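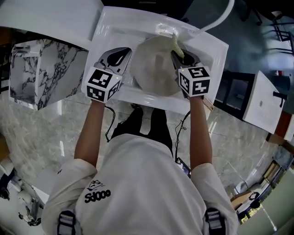

How often should the trailer hitch and tow bar on a club car be checked?

Before every trip with a load on, and properly, with the thing up on stands, every January. If you only tow the race car twice a year, the January one still counts.

TOW CAR AND TRAILER CHECKLIST
Kellmont Sprint Club, winter round
Checked by Wycliffe Nyamweya. Comments by the same, so complain to him.

1. Tow ball and bracket
Bolts tight, no cracks in the paint near the welds. Pass.
Comment: Somebody has greased a ball that works with a friction stabiliser. The pads are now very well lubricated and grip nothing. New pads on order from Ronero.

2. Coupling head
Locks down, indicator shows green. Pass, second attempt.
Comment: First attempt it showed green while sitting on top of the ball. Always lift the front of the trailer with the jockey wheel after coupling. If the back of the car comes up with it, you are attached.

3. Breakaway cable
Fail.
Comment: Tied with garden string. Replaced on the spot.

4. Tyres, trailer
Tread fine on all four. Nearside rear has cracks in the sidewall you could post a letter through. Fail.
Comment: Tread is what people look at, and trailer tyres die of old age with plenty of it left. Nassoro Nzioka says they were new when he bought the trailer. He bought the trailer a long time ago.

5. Wheel nuts
Torqued, then checked again after 2 miles. Pass. 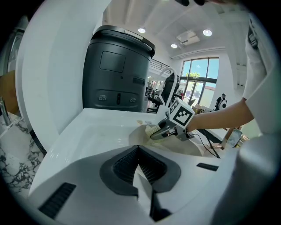
6. Lights and plug
Left indicator works. Right indicator works when you brake. Fail.
Comment: Earth fault, as ever. Clean the pins before you buy a new socket. Nassoro bought a new socket.

7. Brakes
Handbrake holds on the paddock slope. Overrun damper feels soft. Advisory.
Comment: Push the drawbar in by hand with the handbrake off. It should resist you and come back slowly. Ours came back like a bus door.

8. Straps and ratchets
16 on the hooks, two binned for frayed edges. The Gritora ones are rated at 500 kg each and the label says so. The two with no label are now for tying down tarpaulins.

9. Load and nose weight
Trailer empty is 804 kg on the weighbridge. Write it on the drawbar in paint pen, as the plate can't be read any more.
Comment: Car goes on nose first, spare wheels ahead of the axle. Last season it snaked for more than a mile and the driver blamed the wind.

10. Winch
Spahić unit, cable sound, remote missing. Pass on the manual handle — bring a friend with shoulders.

Result: not to go on the road until items 3, 4 and 6 are signed off. Item 3 is done, so that leaves the two that cost money. Recheck Tuesday, after work, bring your own torch.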